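Gathering Demonstrations for a Two-Armed Robot
Course handout, session 2 - Pulovthorpe robotics workshop
Vangelis Rallis

Welcome back, everyone, and thank you for the good questions last time (I am still thinking about a couple of them). In our first meeting we talked about what a learned policy is, and I waved my hands a good deal over the part where the examples come from. Today I want to stop waving and spend the whole session on it, as this is where you will spend most of your time if you ever take on a project like the one we call Carnora. It is also, I think, the part where a patient person with no background in math can do more good than a clever one in a hurry.

What counts as one example

For us, one example is one episode: a person drives the arms from a starting layout of the table to a finished one, and we save everything along the way. That means the camera views, the position of every joint, how open each gripper is, and the commands the person sent. It also means a line of plain text saying what the task was. Please don't treat that line as an afterthought! In the first Galik set, which we recorded last November, half the lines said "move cable" and the other half said something so long that I could hardly read it to the end. We ended up rewriting all 682 of them by hand, over a great deal of coffee, and I would like to spare you that.

Write the line before you start the recording. Say what is to be moved and where it should end up. "Take the cable out of the tray and lay it on the table" is plenty. If you find that you changed your mind halfway through, throw the episode away and start over with a new line.

Why cables

People always ask me why we bother with cables when there are so many nice solid blocks in the world. A block has a place and a direction it faces, and once you know those you know nearly all there is to know. A cable has no such good manners. It bends where it likes, it crosses over itself, it brings a neighbor along when you lift it, and two tangles that look alike from overhead can come apart in quite different ways. So the examples have to cover many more starting layouts, and the person driving has to show sensible choices in each of them.

A shallow tray makes things a touch harder again, because the fingers have to come down inside the rim without catching on it. Tilt the wrist a little before you go down, and let the second arm hold the tray still if it wants to slide. Using both arms is not cheating. If your own two hands would share the job, let the robot's arms share it too.

How much to vary, and when

My rule is to change one kind of thing at a time until you know the task can be done at all, and then to change everything. Begin with the tray in one spot. Record 14 episodes, which fits nicely into a morning, and play them all back before lunch. You will see habits of yours that you had no idea about. I always came in from the right, for instance, and a policy trained on my episodes came in from the right too, even when there was something standing in the way.

After that, turn the tray. Slide it nearer, slide it farther off. Drop the cables in afresh every time instead of arranging them, since a person arranging a tangle makes very tidy tangles. Put everyday things on the table that have nothing to do with the task - boxes, books, a plant - and move those around as well, so that the policy doesn't come to lean on one of them as a landmark.

Mistakes and recoveries

Keep the episodes where you fumbled and then put it right. If the cable slips and you go back for it, that second try is worth a lot, for the policy is going to slip as well and needs to have seen what comes next. What I'd ask you to drop are the episodes where the driver gave up, bumped the frame, or stopped in the middle to talk to somebody. Mark them as dropped and leave them on the disk. I have gone back to dropped episodes more than once to find out why a day went badly.

The full Carnora set stands at almost 2,000 episodes, and I can tell you that the ones from tired afternoons are the weakest of the lot. Slow hands, long pauses, a gripper hovering while the driver thinks. Trade drivers often, and write down who drove.

For next time

Please read the Manolakis notes on labeling, at least the part on splitting a long task into steps, and bring five task lines of your own for a two-armed job with something soft or floppy in it. We'll read them aloud and see whether the rest of the room would do the same thing on hearing them. The bench as we use it for the cable-and-tray task:

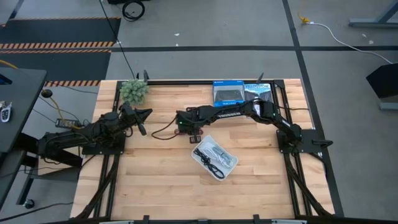 Reader's comment, from Ilse: I tried the rule of writing the task line first with my own group and it slowed us down a lot for the first day, but after that the arguments about labels stopped. One thing I would still like covered is what to do when two drivers both finish the task but in opposite orders. We have been keeping both kinds, and I'm not sure whether we should be sorting them into separate sets before training.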